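right, thread time. moved the whole kitchen garden onto a north facing balcony in November and people keep asking how. short version: badly, then less badly

1/ Light first. Sit out there with a cup of tea for a whole day if you can. Mine gets a thin strip of sun by the railings at breakfast and thats your lot. Everything else I got wrong came from guessing this bit

2/ Forget tomatoes. I know. I KNOW. Kazimiera Wysocka upstairs grows lovely ones but she's on the corner and gets the afternoon. Down here you get leaves and you learn to like leaves

3/ What's done well for me so far:
winter purslane
land cress
mizuna (bolts if you look at it funny in spring)
parsley, flat not curly
chard, small, for cutting young

4/ Compost. Bought 2 bags of Drimisow because it was by the till. Fine for sowing, too fine for pots, goes like cake when it rains. Mix in grit. More than feels right 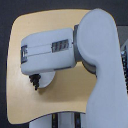 5/ Pots. Plastic is lighter, clay is nicer, wind doesn't care which. Lost a big clay one off the shelf in the first gale, whole lot of chard with it. Heavy stuff on the floor now, all of it

6/ Ask about weight before you fill anything big!! wet compost is a different animal. Ours is an old block, I rang the managing agent and got a Mr Ulloa (Facundo, very patient) who told me keep it along the wall side and dont do a pond. Hadn't mentioned a pond. Had been thinking about a pond

7/ Watering. Less than you think in winter. Finger in up to the knuckle, if it's damp go back indoors. I killed a rosemary with kindness, well, with a jug

8/ Slugs. Third floor. How. Anyway they're here. I go out with a torch at 10pm in slippers. Copper tape did nothing for me, your slugs may be more easily impressed

9/ Seed. Swapped most of mine with Costel Roman from the allotments, he saves his own land cress and gave me an envelope with enough for the whole street. Sow thin. Then thin again. I never do it and I always regret it

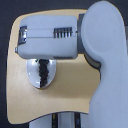 10/ Feeding. Barely, until the days get longer. I use Jokley liquid at half what it says on the bottle, because the full amount gave me soft floppy leaves and every greenfly going

11/ Fleece. Get some before you need it, the shop by me ran out the same afternoon the frost warning came. Clothes pegs hold it on the railings. Took mine off at lunchtime once to "let them breathe" and forgot to put it back. So that was the mizuna

12/ Costs, since someone will ask: I'd put aside 100 quid and had change. Pots were most of it. Try the tip shop first, I didnt and I'm still cross

13/ Yield is silly small if you weigh it. But I've not bought a bag of salad since the purslane got going and the bagged stuff went slimy in my fridge every single week

14/ Someone asked re strawberries. Alpine ones will take the shade. Tiny, and the blackbird gets up before I do. 6 plants in a trough, ask me in June

15/ ok dinner's burning. will do a seperate one on herbs, mint especially, mint needs its own thread and its own pot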